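Removing old limescale from a kettle and glass teapot – vinegar or citric acid?
Forum > Kitchen and Home > Cleaning
24 replies, 1,077 views

kavura_tea
Joined: April

Hello everybody. I moved to Vestbridge in winter and the water is very hard. After one month my kettle has a white crust on the bottom and my glass teapot has become cloudy. At home we always boiled vinegar, but the smell stays in my small kitchen until the next day. My neighbor told me to use citric acid. How much do I need, and is it safe for a steel kettle? Excuse my English, please.

roscoe_k

Your English is fine. Citric acid, two tablespoons for a full kettle. Bring it to a boil, switch off, leave it 20 minutes, pour out, rinse twice. I do mine every four weeks.
– Roscoe Kasprzak

Hollilura

I don't agree with boiling it. If you boil citric acid in very hard water, you can get calcium citrate, and this is harder to remove than the scale you had before. Use warm water and wait longer. I ruined a good kettle this way and had to buy another.

roscoe_k

Never happened to me in many years of doing it. How much did you put in?

Hollilura

One big spoon, maybe 100 grams in total over the day because I repeated it. So perhaps it was my own fault, but the instructions for my new kettle also say not to boil it.

Lu_in_the_hills

Vinegar is cheaper and you already have it. Open a window. I use half vinegar, half water, and leave it overnight with no heat. The smell is gone after two rinses. For the teapot I put uncooked rice inside with a little vinegar and turn it by hand, and the rice cleans the places where a brush cannot go.

Ottavio Z.

Please be careful with rice in thin glass. It is okay if you turn it slowly, but I have seen people shake it like a cocktail.

I would like to add one thing about measuring. "A spoon" is a different amount in each house, so I weigh it. For one liter of warm water I take 24 grams of citric acid, I mix it in a jug first, and then I fill the kettle. After one hour most of the crust comes off by itself. If something remains, I repeat with a fresh solution and do not make it stronger. And never mix vinegar or citric acid with bleach.
Ottavio Zanetti

kavura_tea

Thank you all. Yesterday evening I tried the method of Ottavio, with warm water, and the kettle is almost like new – only a brown ring remains near the spout. The teapot I will try with rice, slowly.

One more question. I also have white marks on plates and on a plastic tray from drying them in the air. Can I use the same solution for these? 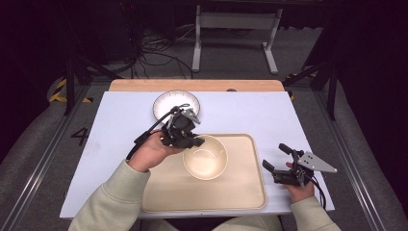
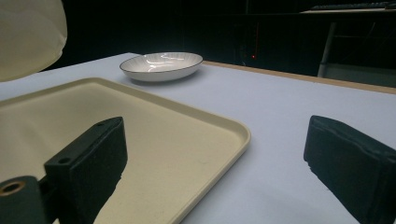 Plate with the thin dark rim in the first, cream tray in the second

Hollilura

For the plate yes, but weak and short, if the pattern is painted over the glaze it can lose color. Try a small place at the edge first. For plastic it is no problem, just rinse well.

Lu_in_the_hills

Or dry them with a towel right after washing and you have no marks at all :)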